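A **bedside surface** is any flat area next to or at the head of a sleeping place where small personal items are kept within reach. In rented rooms and dormitories it is often a shared shelf, a low table or the back part of a wide covered surface along a wall. The term covers both the furniture and the habit of keeping things there.

## Typical contents

The items fall into a few common groups: cooling (a desk fan or a clip-on fan), drinking (a mug or jar with a lid), personal care (cotton swabs, tissues), and comfort or decoration (plush toys, printed boards). Food packages, pouches and paper slips tend to collect toward the front, where they are set down during the day. Larger supplies such as rolls of garbage bags may be kept in an open box to one side. 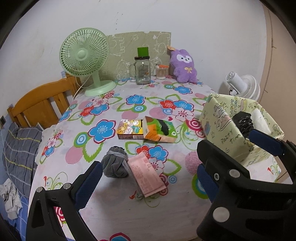 **Why are lidded containers preferred near a bed?**
A lid keeps dust and lint out, and limits the mess if the container is knocked over at night. Screw lids hold better than loose ones when a container falls.

## Household survey

Daiane Cordeiro and Jucélia Lopes studied small rented rooms in the Cavalcanti district of Indau. They visited 863 rooms and listed 2241 separate items kept beside beds. Fans and drinking containers were the two largest groups. Most tenants said they cleared the surface only when changing the cloth or sheet.

The survey was published under the title *Rirell Notes* in a first printing of around 3000 copies. It sorted the items into 13 classes. Cordeiro later merged two of these, "sewn toys" and "ornaments," after finding that tenants used the words for the same objects.

## Arrangement

Tall or upright items are usually placed against the wall, where they are less likely to be tipped. A board or panel behind them protects the paint and serves as a backdrop. Fans need open space in front of the grille, and the cord is best run down the nearest side so that it does not cross the area used for small things. 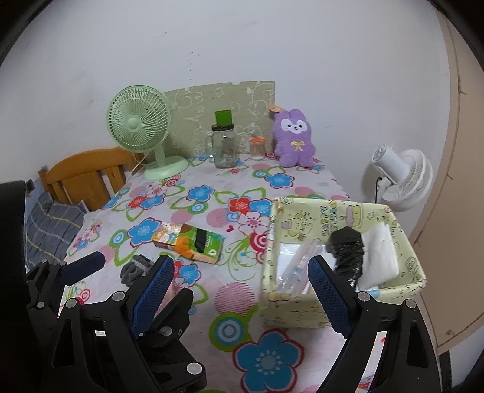

*Desk fan, lidded glass jar and purple plush toy on a floral cloth.*

## Coverings

Floral cotton and cotton-blend cloths are common in the Indau region. Large prints hide small stains between washes. Lopes recorded the local word *taso* for a cloth that is used on a bed in one season and on a table in the next. Older cloths are cut down for shelf liners, usually in September, when the heavier bedding is brought out.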